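October 9, 2024

Deisy Bermúdez took the bus to the Clonon open day because parking in Brulitcombe cost more than the bus. She brought her aunt's questions on the back of a pharmacy receipt. Her aunt, Maribel Bermúdez, was 60 and had stopped going anywhere that involved standing, but she had opinions about the visit and had written them down.

The first question was whether the thing could pick up a pill. The second was what happened if it fell on you.

At the door a man gave her a sticker with the number 17 on it and told her she would be in the second group. His own badge said Gunnlaugur Damgaard. He apologized for the wait and pointed her to the coffee, and then went back to holding the door, which didn't stay open by itself.

The room was set up like somebody's home. Deisy had expected a factory. She stood with the others behind a strip of tape and watched the first group finish. The robot had its arms down at its sides. A sleeve had been pulled over the palm of each hand so that the fingers stuck out past the knit, the way her son wore his sweatshirts.

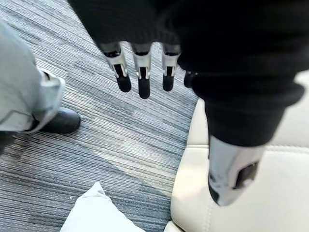
Rohani Sitompul ran the demonstration. She had a headset she didn't seem to need, and she kept pushing it down around her neck. She said good morning and that the robot would be tidying. It had been tidying since February. In that time it had gotten slower, she said, and they were pleased about it, since the early version had gone through a lot of cups.

"Does it have a name?" asked a man near the front.

"It has a number. 301."

"That's not a name."

"My kids call it Clonon. We've asked them not to."

She tapped something on her tablet. The robot turned at the waist, waited, and began to move across the room. It made less noise than Deisy's refrigerator. A little girl in the first row took hold of her father's belt and didn't let go of it for the rest of the morning.

Deisy got out the receipt. She was shy about asking things in front of people, and she read the first question over to herself so that it would come out straight. By then the robot had stopped. It stood there with its hands hanging and did nothing at all.

"It's looking," Rohani said. "Give it a minute. People always think it has crashed."

"Has it?" said the man near the front.

"Give it a minute."

They gave it a minute. Gunnlaugur came in from the door to see why it was quiet, and the door swung shut behind him. He went back and opened it. Somebody's phone rang and was turned off. Deisy thought about the winter her aunt had been sick, and how long it used to take her to get from the bed to the kitchen, and how she would stop halfway with one hand on the wall and say she was only resting. You couldn't hurry her. If you took her elbow she stood still until you let go.

The robot began to walk again. 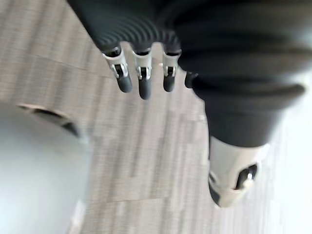 Maribel Echeverri wanted to know how it decided where to put its feet. She had been writing in a notebook since the coffee, and she asked the question without looking up from it.

"It doesn't plan the whole route," Rohani said. "It plans a couple of steps and then checks."

"And if the floor has changed?"

"Then it stops. You've seen it stop."

"What if a person has changed? Say somebody gets up from a chair."

"Same thing. It stops."

"So mostly it stops," Maribel Echeverri said, and wrote that down.

Some people laughed. Rohani laughed too, after a second, and pushed the headset down around her neck again. She said that Cleltex, who made the fingers, had sent a note asking everyone to please not shake hands with it. Last time a visitor had held on and the robot had waited for him to let go, and he had waited for the robot, and it went on for longer than was comfortable.

Deisy put her hand up. She hadn't known she was going to.

"My aunt wants to know if it can pick up a pill."

"No," Rohani said. "Not yet. It can pick up the bottle."

"Can it open the bottle?"

"No."

"She can't either," Deisy said. "That's why she's asking."

Rohani looked at her for a moment and then made a note on the tablet. Deisy had been to enough clinics to know when a person was typing only to be polite, and she couldn't tell this time. It was a long note, anyway.

"I'd like to show you the small items," Rohani said. "It isn't pills, but they're the smallest we do."

The group moved down the tape. The man near the front ended up at the back and complained about it. Rohani asked them to keep their voices low – the robot didn't care, she said, but she did. She had been up until two getting it to work on this table and not just on the table in the lab.

The arm went out over the little things and came down by a very small amount, then up again, then down. It reminded Deisy of someone testing bath water.

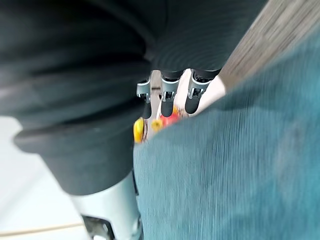

It took a long time. The girl with her father's belt said "The red one" under her breath, and then said it again louder, and her father shushed her. The fingers closed. They opened again and the arm backed off a little and came in from a different side.

"Is it supposed to do that?" asked the man at the back.

"It's allowed to," Rohani said.

Maribel Echeverri had stopped writing. Deisy found that she was holding the receipt very tightly and that the ink had come off on her thumb. She leaned over the tape as far as she could without touching it.

On the third try it got the red one. It lifted it straight up and held it there, and the girl let out a shriek, and Gunnlaugur came in again and the door shut again. Rohani said thank you, everyone, there was more coffee, and the next group should please have their stickers on.

Deisy stayed behind to ask the second question. Rohani was crouched by an outlet with a cable in her hand.

"What happens if it falls on you?"

"It's heavy," Rohani said. "It would hurt. We don't let people get close enough yet."

"Okay."

"Is that for your aunt too?"

"Yes."

"Tell her it would hurt," Rohani said. "I'm not going to put it nicer than that."

Deisy wrote *it would hurt* under the question, and *bottle yes, pill no* under the first one. There was a little room left on the receipt, so she added that it took three tries.

On the bus she called her aunt. Maribel Bermúdez listened to all of it with the television going. She wanted to know what the house was like, and whether it was clean, and what they had given people to eat. Then she asked about the robot again.

"Three tries," she said.

"Three."

"And they let it? Nobody went over and did it for it?"

"No. They all just stood there."

Her aunt turned the television down. She asked when the next one was, and if they had chairs.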